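**Equipment planning meeting, November**
Started at 14:00 in the small meeting room, finished at 15:25

Present: Chae-won Yoo (chair), Do-yoon Shim, In-ho Min, Defne Toprak (minutes)
Absent: Min-kyu Wi (he sent his comments by e-mail)

**1. Minutes of the last meeting**

Accepted with one correction. The shelf for the chargers was paid from the furniture budget, not from the equipment budget. Defne will change it in the shared folder.

**2. Hand-held grippers for the laundry tasks**

Do-yoon reported on the state of the hand-held grippers. The sock task is done by one person with two grippers, one in each hand, so every work table needs a pair and we should also keep a spare pair. At present we have no complete spare. When one gripper is under repair, its table stops.

He asked for 10 new grippers from Arnumo. The price in their offer is $374 for each, together $3,740. Delivery is not included in this price. In-ho asked if we can buy only the jaws and links and assemble them ourselves. Do-yoon answered that Arnumo sells the links separately, but the assembly takes him most of one morning for each gripper, and he does not have these mornings before the end of the year.

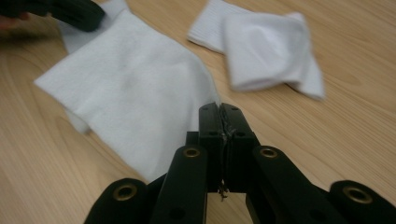 Chae-won asked how many of the old grippers can still be used after the new ones arrive. Do-yoon wants to look at each of them first, especially at the joints, and then give a list. He does not want to promise a number today. Until then no old gripper should be thrown away.

Min-kyu wrote in his e-mail that he prefers to wait for the second offer, from Patolley. This offer was promised to us two times and did not come. The meeting decided to wait one more week and then to order from Arnumo.

Decision: purchase of 10 grippers is approved, with a limit of $4,000 including delivery. If the delivery makes it higher, Do-yoon comes back to Chae-won before he orders.

**3. Work tables and small materials**

In-ho has made the list of the materials for the next period: socks in different sizes, hand towels, and two more tables with the same height as the present ones. Defne asked to have also dark socks, as the present stock is nearly all white. In-ho agrees and will add them.

The tables can be taken from the Seok office on the second floor, which is moving out. They cost us nothing, but somebody must measure if they go through the door. For the socks and towels In-ho asks for $740. Chae-won finds this high for socks. In-ho explained that the sum includes washing for the whole period. Approved.

**4. Robot arm for next year**

Short discussion only. Silis has sent a leasing proposal for one arm with two years of service. Chae-won would like to compare leasing with buying before she puts anything in the yearly plan. There were three open questions:

- Does the service price include travel of the technician?
- Can our gripper jaws be mounted on the arm without a new adapter?
- Who pays if we return the arm early?

Do-yoon will send the questions to Silis. No decision today.

**5. Other**

The key of the storage cabinet is missing again. Please look in your pockets.

**Tasks**

- Do-yoon: last reminder to Patolley, then order; list of old grippers; questions to Silis
- In-ho: add dark socks to the list, measure the tables and the door
- Min-kyu: check the Arnumo warranty conditions
- Defne: correct the last minutes, send these minutes to all

The next meeting will be after the answer from Silis. Chae-won will send the invitation.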